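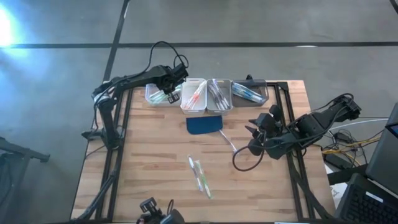

Got another email from Trirkamex asking me to "upgrade my brushing journey." It's a toothbrush. I have questions, so this is going to be a thread about toothbrush subscriptions.

Background: I signed up in December for the trial. $7 for the starter kit, new brush every so often, cancel anytime. I write about household spending, so I figured I'd at least see what the fuss was.

First thing I wanted to know was who decided on the replacement schedule. The usual advice I grew up with was every three or four months, or sooner if the bristles are splayed. Trirkamex ships every six weeks. I asked why. Reply: "Our members love a fresh start." Okay. That is a sentence about members.

I asked a second time and got a link to their "science page." The science page has one chart. The chart has no numbers on the side. The line goes down and is labeled "freshness."

There's a footnote to a study of 249 people. I went looking for it. Best I could find was a customer survey where people were asked if their mouth felt cleaner with a new brush. I would also say yes to that. I'd say yes about new socks.

To be fair, worn-out bristles do a worse job, and plenty of people (me, for years) hang on to a brush until it looks like a dandelion. If a box in the mail fixes that for you, fine, I'm not coming after you.

But a reminder on your phone is free and the drugstore is open until 10.

Now Kolenell. Different company, same cardboard. Their pitch is that the handle is forever and you only swap the head. Less plastic, they say. How much less? The site says "up to" a lot. I have stopped reading any claim that starts with "up to."

The Kolenell heads come individually wrapped, in a pouch, in a sleeve, in a box, in a mailer. I put it all next to a plain drugstore brush in its blister card and the drugstore pile was smaller. One kitchen counter, one order, so take it for what it's worth.

Somebody asked about bamboo. I've used the Fesby one. Handle's nice for a month, then the bottom goes dark if you leave it standing in a cup. Bristles on mine were nylon, which Fesby admits in gray type on the back. You're supposed to pull them out with pliers before composting the handle. I would love to meet the household doing this.

Also "compostable" where? My city bin doesn't take it. The Fesby FAQ says to "check with your local facility," and I did, and the local facility laughed.

Money part. A friend let me go through her Limsakul account with her. Family plan, auto-renewed, a fancy handle upgrade she doesn't remember agreeing to, plus floss, plus a tongue scraper that keeps coming. Total since she joined: $982. She has a drawer.

She thought it was "like eight bucks a month." It was, at first. Then shipping was separate. Then the intro rate ended. The email telling her so had the subject line "Big smiles ahead!" and she didn't open it, and would you?

Canceling Limsakul: log in, account, plan, manage plan, "take a break instead?", "are you sure?", survey, chat window. Chat window is open business hours. Signing up was one page and a thumbprint.

Reviews. Trirkamex shows 1518 five-star reviews on the front page. I read more of them than a person should. A lot are from people who had the product for one day. "Just arrived, so cute!" is a review of a box.

The color thing gets me too. Separate colors for each person in the house so you don't mix them up, sold as a premium feature. Multipacks have done that forever. My parents used nail polish dots.

What I do now, since people keep asking: soft bristles, small head, whatever's on sale in a multipack. Write the month on the handle with a marker. Toss it when it looks beat. I asked my dentist if the brand mattered and she asked me if I was flossing, so we moved on.

If one of these companies has a real trial with real brushes and a plaque score, send it and I'll read it and post it here. I've asked all four. So far one coupon.

Coupon was for the tongue scraper.

Update: canceled Trirkamex this morning. They've offered me three months free. Going to see how long it takes them to stop asking.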